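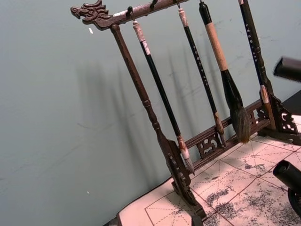

4. Setting Up Your First Documentary Series in Skedon

Welcome to the fun part! By now you have Skedon installed and you've signed in to your production company's account. This section takes you from a blank series page to a working episode plan you can share with your editor, your archive researcher and the channel that ordered the show.

Have these ready before you start: the signed commission letter, the number of episodes and the slot length. A working title is fine (you can change it as often as you like, and you probably will).

4.1 Create the series

1. From the home screen, choose New, then Series.
2. Type the working title. The sample project used in this guide is called Gonorari, a three-part history of a family-run radio network.
3. Under Format, pick Factual — Limited Series.
4. Enter 3 for the number of episodes and 75 for the slot length in minutes.
5. Choose the frame rate your broadcaster asked for. Gonorari runs at 24.
6. Click Create. Your episodes show up in the left column, each with an empty timeline waiting to be filled.

CAUTION: The frame rate locks as soon as you import your first clip. Check it against the delivery specification now. Changing it later means starting a new series and moving everything across by hand.

4.2 Add your people

1. Open the Team tab and click Invite.
2. Enter an email address and choose a role: Producer, Editor, Researcher or Viewer.
3. Repeat for everyone on the show. A standard account holds up to 10 people per series.

Gonorari has Jucélia Magalhães as Producer and Genivaldo Bastos as Editor. Jucélia can lock an episode and send it for review. Genivaldo can move, trim and replace anything inside it — but the lock is hers.

Note: Give the channel the Viewer role. Viewers see finished cuts and can leave time-coded comments, and your rough assemblies stay private until you're ready to show them off.

4.3 Build the story board

This is where Skedon really shines. The story board lets you lay out interviews, archive and new footage as cards, then slide them around until the episode makes sense.

1. Click an episode, then Story Board.
2. Drag cards from the tray on the right. Blue cards are interviews, yellow cards are archive, green cards are new footage.
3. Double-click a card to add a title, a planned duration and a thumbnail. Any still will do as a thumbnail.
4. Watch the running total at the top. It turns orange when your cards add up to more than the slot.
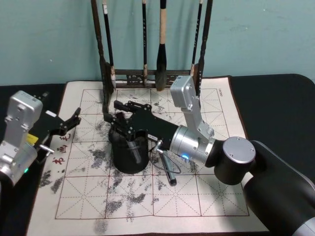
Figure 4-2. Calligraphy brushes on a rack behind a white felt mat.

5. To link two cards, hold Shift and click both. Linked cards travel together, so a witness never gets separated from the letter she's talking about!

4.4 Track archive rights

1. Open any yellow card and choose Rights.
2. Enter the library name, the clip reference and the license status. Gonorari draws on two libraries, Miettinen and Boller, and each has its own line in the rights report.
3. Set the status to Requested, Quoted or Cleared.

CAUTION: An episode can be locked with uncleared clips still in it. Run the rights report first (Reports, then Archive) and look for anything marked Requested.

When all of your yellow cards read Cleared, go on to Section 5, Sending a Cut for Review.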